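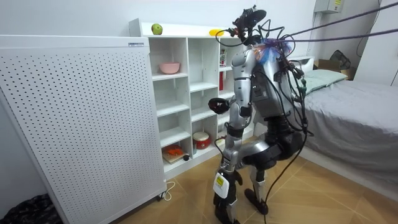 Esta es la lista que paso a mi Falteo eléctrico cada junio, antes de meterlo en carretera con la familia y el maletero hasta arriba. La hice el primer verano en un folio y la he ido ensuciando con comentarios, así que perdonad el desorden. Tardo una tarde (con café). Antes de tocar el coche recojo el garaje: los cables, enrollados y a su gancho, nada de dejarlos colgando hacia el suelo como los de la foto, que con el de carga ya me he tropezado dos veces y la segunda iba con la compra. Una estantería blanca abierta como esa del fondo me vendría de perlas para el compresor y los trapos, por cierto.

1. Neumáticos
Presión en frío, las cuatro ruedas: OK
Dibujo: OK delante, justo detrás
Flancos sin cortes ni bultos: OK
Comentario: llevo unos Dobos desde el año pasado y estoy contento, aunque hacen más ruido de lo que esperaba en asfalto viejo. El coche pesa 1.766 kilos y eso se nota en las gomas, ¡se las come! Los traseros los vuelvo a mirar en septiembre. La presión la tomo de la pegatina de la puerta, columna de coche cargado.

2. Cable y toma de carga
Funda del cable sin grietas: OK
Conector limpio, pines sin marcas oscuras: OK
Tapa de la toma cierra bien: REVISAR
Comentario: la tapa hace un clic raro y a veces hay que empujarla dos veces. De momento carga perfectamente. El cargador de pared es un Osska y le pulso el botón de prueba del diferencial en el cuadro, que se me olvidaba siempre hasta que lo apunté aquí. Si alguna vez el enchufe sale muy caliente, paro la carga y llamo al electricista, no me pongo yo a abrir nada.

3. Frenos
Líquido entre mínimo y máximo: OK
Discos: algo de óxido en los traseros
Pedal firme: OK
Comentario: con la frenada regenerativa casi no uso los discos y crían óxido, sobre todo después de un mes de lluvia. Busco una calle vacía, quito la regeneración y doy unas cuantas frenadas con ganas. Suele bastar. Si después sigue rascando, al taller.

4. Batería y autonomía
Avisos en pantalla: ninguno
Batería de 12 voltios, bornes limpios: OK
Prueba de autonomía: hecha
Comentario: hago siempre la misma ruta de ida y vuelta, 166 km con un puerto de por medio, y apunto con cuánta batería salgo y con cuánta llego. Este año, casi clavado al anterior. La de 12 voltios es la que más me preocupa, os lo digo en serio, porque hace dos inviernos me dejó tirado en el aparcamiento del súper con la batería grande llena. Menuda cara se me quedó.

5. Luces y limpiaparabrisas
Cruce, largas, freno, intermitentes: OK
Antiniebla trasera: OK
Escobillas: CAMBIAR
Comentario: las luces de freno las miro marcha atrás contra la pared del garaje, por no molestar a los vecinos. Las escobillas dejan una raya justo a la altura de los ojos. Compradas, sin montar todavía.

6. Dentro del coche
Cinturones, tirar fuerte de cada uno: OK
Anclajes de la sillita: OK
Chalecos a mano y no debajo de las maletas: OK
Kit antipinchazos, fecha del bote: CADUCADO
Comentario: este coche no trae rueda de repuesto, así que el bote importa. Ya he pedido otro.

Lo que no hago en casa: los bajos, el refrigerante de la batería y cualquier cosa con cables naranjas. Para eso lo llevo a Fallow, que tienen elevador. Les pregunté también por cambiar el climatizador entero y el presupuesto fue de 3.899 euros, de modo que este verano seguimos con el ruidito del ventilador y la ventanilla un poco bajada.

Pendiente: tapa de la toma, escobillas, bote antipinchazos.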